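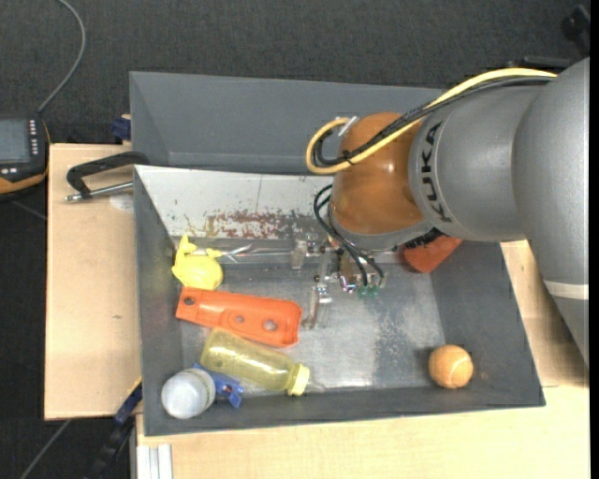

The gray bin, left half

Zawadzka wrote:
Hello all. I try to get my spare parts and small things in order since December, and this kind of big gray bin is where all of it lands. My question is simple: do you keep one large bin for mixed objects, or do you divide it? The yellow plastic toy and the flat orange part under it are easy to find because of the color. The thin silver tool with the pointed ends is the problem — in a deeper pile I would lose it in one day.

Grulbridge wrote:
Divide it. I have 5 small boxes inside one big bin and I never dig. Also I would not put pointed metal together with plastic toys, it scratches everything.

Rornville wrote:
I disagree with Grulbridge. Small boxes waste space, and you only move the mess into smaller places. A wide bin with sloping sides is good, things slide to the middle and you see them. The floor is scuffed already, so a few more scratches do not matter.

Grulbridge wrote:
They matter for the toy, not for the floor.

Graltness wrote:
What are the reddish-brown marks on the white panel? They look like rust to me. If it is rust, wipe it before you put anything light-colored against it.

Zawadzka wrote:
I am not sure if it is rust, I will try with a wet cloth first. For the pointed tool I think Grulbridge is right, it gets its own box. The rest stays together for now.

Rornville wrote:
Fine, one box. But please not five.

Last updated: 2019-03-04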